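Search this guide Enter keyword Search

Section 4. Setting up and caring for the kitchen compost caddy

4.1 Before first use

The Clomeo caddy is supplied with one inner bucket, one filter for the lid and a roll of paper liners. Check that all parts are present before the packaging is thrown away. Missing parts should be reported to the Jorneo service desk, which is open from Monday.

1. Remove the inner bucket and wash it by hand in warm water with a little washing-up liquid. Dry it fully.
2. Press the filter into the holder under the lid until it clicks on both sides.
3. Open one paper liner and place it in the inner bucket. Fold the top edge outwards over the rim.
4. Return the inner bucket to the outer body and close the lid.
5. Choose a level surface away from the hob, the oven and direct sunlight. Leave a gap of 50 mm behind the caddy so that the lid can open fully.

Note: The liner will soften if it is left for long periods with wet waste inside. A sheet of newspaper laid in the bottom will take up much of the moisture. 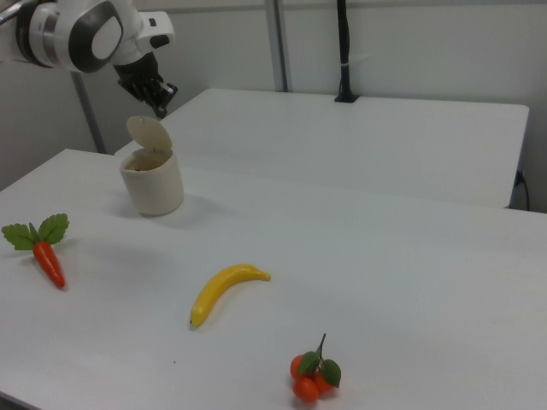
How often should the caddy be emptied?

Every two or three days is suitable for most households. In warm weather, or where fish or meat scraps are collected for a food waste service, it should be emptied daily.

4.2 Filling the caddy

1. Let cooked food cool before adding it.
2. Drain liquids into the sink. Soup, milk and cooking oil must not be poured into the caddy.
3. Cut large pieces, such as melon rind or cabbage stalks, into smaller ones. They break down sooner and take up less room.
4. Stop filling when the waste reaches the line marked on the inner bucket. An overfilled liner is likely to tear when lifted.

Coffee grounds, tea leaves, vegetable peelings and crushed eggshells are all accepted. Tea bags should be added only if the maker states that they are free of plastic. Citrus peel may be added in modest amounts -- large quantities slow the work of the worms in a wormery, though they do little harm in an open heap.

Caution: Do not place glass, metal, batteries or cleaning cloths in the caddy. If any of these are found in a collected load, the whole load may be refused.

4.3 Teaching the household to sort

Schools and day centres taking part in the Seppälä collection scheme have asked for a simple way to explain sorting to children and new residents. The following exercise was prepared by Elli Kiiskinen and may be used freely. Imitation fruit and vegetables are recommended, as they can be handled many times.

1. Clear a table and spread a few pieces out so that each can be reached with ease.
2. Add one household item that does not belong with food waste.
3. Ask each person in turn to pick up a piece and say where it should go: caddy, recycling or general waste.
4. Discuss any piece on which the group disagrees. Stalks, stones and fruit labels are common causes of doubt.
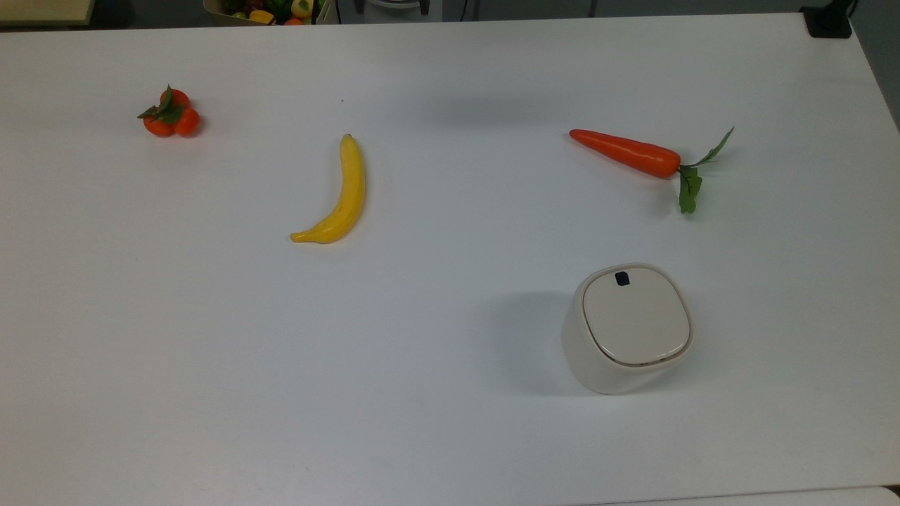 Seppälä, October

The collection timetable changes this month. Rounds serving the Olen district will begin at the earlier hour given on the card delivered to each address. Outdoor bins should be placed at the kerb the evening before collection, with the handle facing the road.

4.4 Cleaning and replacing parts

1. Rinse the inner bucket each time it is emptied.
2. Once a week, wash the bucket and lid with a solution of 50 ml white vinegar in 500 ml warm water. Remove the filter first -- it must not be made wet.
3. Wipe the hinge with a dry cloth and check that the lid moves freely.
4. Replace the filter every three months, or sooner if a smell is noticed with the lid closed.

Caution: Do not use bleach. Do not wash the outer body in a dishwasher.

Note: Replacement filters measure 125 mm across. The 165 mm filter sold for the outdoor bin will not fit the holder and should not be trimmed to size.

Used filters go into general waste. Paper liners may be composted together with their contents.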